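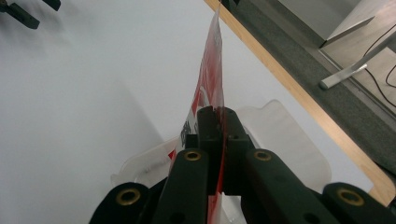
A plastic bag with printing on it is worth more than people give it credit for, and most of us keep it in the worst possible way. We push it into another bag, push that one into a cupboard, and go looking for it again when we have something wet to carry. By then there are 94 of them. I know the number because I emptied the cupboard under my sink in July and counted.

My opinion is that a household should keep very few bags, keep them flat, and throw out or hand back the rest without guilt. I have held the opposite view for most of my life. My mother kept every bag, and her mother washed them and pinned them on the line. In a house where a bag was hard to come by, that made sense. In mine they arrive every week with the groceries.

The usual argument for the big bag of bags is that it is a form of saving. I don't think it is. A bag saved and never used has cost the same plastic as a bag thrown away, and it takes up room in the meantime. Of my 94, nearly half had a hole in the bottom or a torn handle. I had been storing trash and calling it thrift.

The second argument is that you never know what size you will need. This one is better. Bread bags are good for a loaf and not much else. The thin produce bags are fine for a paintbrush overnight. The Lirix store near me uses a stiff white bag that will line a bathroom can, and Brellico sends out shipping bags strong enough for boots. I still keep some of each. What I don't accept is that I need thirty of any of them.

Folding is where I lose people. A friend told me that anyone who folds plastic bags has too much time. It takes a few seconds. Lay the bag on the table, press the air out toward the opening, fold it in thirds the long way, and then roll it from the closed end. Printed bags are a little harder because the ink side can stick to itself in warm weather, so I fold those with the printing on the outside. A crumpled bag takes up many times the room of a folded one, and you can't tell what shape it is in until you have pulled it out and shaken it open.

I keep mine in an old Grudine cookie tin, and when the tin won't close I stop keeping them. That is the whole system. The tin does the deciding, which suits me, as I am bad at deciding about small things.

The rest went to the collection bin at Đàm, the market on the corner, which takes clean, dry film plastic. I made 2 trips. I can't say what becomes of it after that, and I would be wary of anyone who was very sure. The better step is at the checkout, saying no to the bag before it is opened — I manage this maybe three times out of four.

The cupboard now has a bucket in it and a box of dishwasher tablets.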